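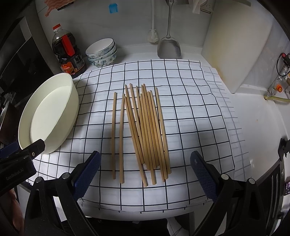 Chopsticks on the grid cloth, some in a bundle and a couple lying apart, with the gripper fingers wide open around them.

Kitchen counter gallery: Flovis and the thin things

Welcome to the kitchen page of the Zurkden gallery, which has grown a bit of a following among people who, like us, spend far too much of the working day thinking about cutlery. Flovis is our perception package, the part that looks at a view from the hand and says what is in it and where each piece begins and ends. Pollari is the planner that takes that answer and decides how the fingers ought to come in. They are separate programs, written by people who sit at opposite ends of the same long desk, and a kitchen counter is where the two of them argue most.

Chopsticks are a lovely problem (Kam-wah Ho would use a different word, having spent most of January on them!). One lying by itself is simple enough: Flovis draws a long thin outline and Pollari turns the wrist to suit. In a bundle, though, the sticks lean across one another, the ends don't line up, and an outline that starts on one stick is quite happy to finish on its neighbour. We used to merge any two pieces that shared an edge and a colour. The current version follows each stick from its tip inwards and leaves the crossing undecided until both ends are found.

Then there are the shadows, narrow and dark and very nearly the shape of a chopstick themselves, and the black lines of the cloth, which bow outwards towards the sides in a wide view like this one. Danang Goh wrote a small step that learns the pattern of the cloth first and sets it aside, so the lines no longer turn up in the list of things to pick up. It adds 20 milliseconds and we think it's worth every one of them.

On the planning side, Pollari now asks for the loneliest stick first. It scores each one by how much clear cloth there is for a fingertip on both sides, and it only goes into the bundle when it has run out of easier choices. The basin, bowls and bottle count as things to stay clear of, with a margin you can set in the Phí settings panel. Please do start with the wider margin if your counter is as crowded as ours, and bring it in slowly.

Flovis 2 reads the old label files without any changes. For Pollari you'll want version 3, and do clear out the saved grasp scores before you run it.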